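Air Safety and the Public, Week 6
How an investigation gets from wreckage to a report
Notes by Faustine Hamel

Hello again! Last week we finished with the press conference exercise, and several of you asked why investigators are so slow to say anything. I was delighted, as that is exactly where we're going now. Have these notes beside you while you read the Curholm case in your pack. We'll use Curholm all the way through, and Zatov for comparison at the end.

1. What an investigation is for

An accident investigation exists to stop the next accident. Blame, compensation and criminal charges belong to other people, in other rooms, and in most countries the law keeps them well apart. You will see a sentence to that effect near the front of almost every final report. Please read it. Students skip it every year and then write essays asking why the report "lets the airline off".

The separation matters a great deal for witnesses. A mechanic who thinks her words will turn up in court will say very little. If she knows they're protected she may tell you about the night shift, the missing torch and the form that was signed before the job was done. Régis Leblanc is coming in on Saturday to talk about interviewing, and he is wonderful on this. Bring questions!

2. The first day

Rescue comes first, always. Investigators don't own the site until the fire and medical crews have finished, and even then they work around the police and the people identifying the dead. In the Curholm case the team arrived after dark and did nothing to the wreckage until morning. Newspapers called this a delay. I'd call it good practice, and I'd like you to be able to argue why in your own words.

Once they have the site, they look for things that will vanish: marks in soft ground, ice, the positions of switches, fuel samples, phone footage on the point of being deleted. Heavy metal can wait. Mud can't.

They also look for the four corners of the aircraft, meaning the nose, the tail and both wingtips. If all four are at the main site, the aircraft was probably whole when it hit the ground. If one is missing, someone has a long walk ahead of them, and the search area gets drawn again from scratch. It's such a simple idea and I love it.

3. The recorders

There are normally two on an airliner. One stores flight data (height, speed, heading, engine settings and a great deal more) and the other stores sound from the cockpit. They are called black boxes and they are bright orange, which you all knew, but I am obliged to say it once a term.

Things people get wrong about them:

The sound recording covers more than voices. Clicks, warning tones and changes in engine noise can be just as useful, and a good analyst can tell one switch from another.

The recordings aren't played to the public. A transcript may be published, usually with private remarks taken out.

Neither box gives you a cause. They tell you what the aircraft did and what could be heard while it did it. Why the crew acted as they did is still to be worked out.

At Curholm the data recorder showed a speed of 70 knots at the moment the captain called "one hundred". Stop there and think about that before you turn the page in your pack. Whose instrument was wrong? Could both of them have been reading honestly from different sources? Léonie Royer's group had a terrific argument about this last year and I hope yours will too.
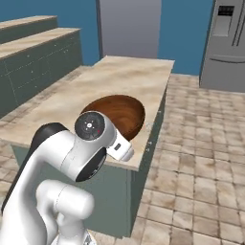
The answer took the Curholm team a long while, and they got there by patient work on the plumbing. Airspeed is measured with air pressure. A small forward-facing tube feels the oncoming air, small holes on the side of the body feel the still air, and the difference between the two gives you speed. Block either one and the dial will tell you something untrue with complete confidence. The captain and the first officer have separate systems for that very reason, so a disagreement between the two is itself a warning.

4. Weighing what witnesses say

Witnesses are valuable and often mistaken, and you need to hold both ideas at once. People very commonly report fire before impact when there was none. They put events in an order that makes sense, and the order shifts a little every time they tell it. They also hear the bang first and look up second, so much of what they "saw" is filled in afterwards.

None of this is lying. Aurélien Hoarau's short paper in the pack, "Looking up too late", is only a few pages long and very readable. Do it before Saturday if you can.

Survivors, and people who were meant to be on board and missed the flight, get a huge amount of press attention. Ask yourself what they can really add to the inquiry. A survivor may have excellent information about seat belts, exits and smoke. Someone who never boarded usually has a moving story and no evidence. Reporters need the story, investigators need the evidence, and a good deal of public confusion comes from mixing the two.

5. Findings, causes, recommendations

Learn to tell these apart when you read a report.

Finding: a fact the team is satisfied with. "The left-hand tube was blocked."
Cause or contributing factor: something that led to the accident or made it more likely. "The cover was not removed before departure."
Recommendation: something a named body is asked to do. "The operator should change its walk-round checklist."

A recommendation isn't an order. The body that receives it is expected to reply, and it may say no. Clotilde Millet calls the replies "the best unread literature in aviation" and I agree with every word. The Cimitz reply in your pack is a beauty: polite, firm, and wrong on page two. See if you can spot where.

6. For next time

Read the Curholm summary and section 1 of the Zatov report. Zatov has no recorder data at all, so watch how much harder the team has to work the wreckage and the radar.

Read Pfeiffer, chapter 6, up to the part on metal fatigue. The maths can be skipped.

Write one page on this: a minister says on television, the day after an accident, that it was "clearly pilot error". Draft the reply you would give if you led the investigation. You have 60 seconds of airtime, so read it aloud and time yourself.

Spare copies of the pack are in the tray outside my office.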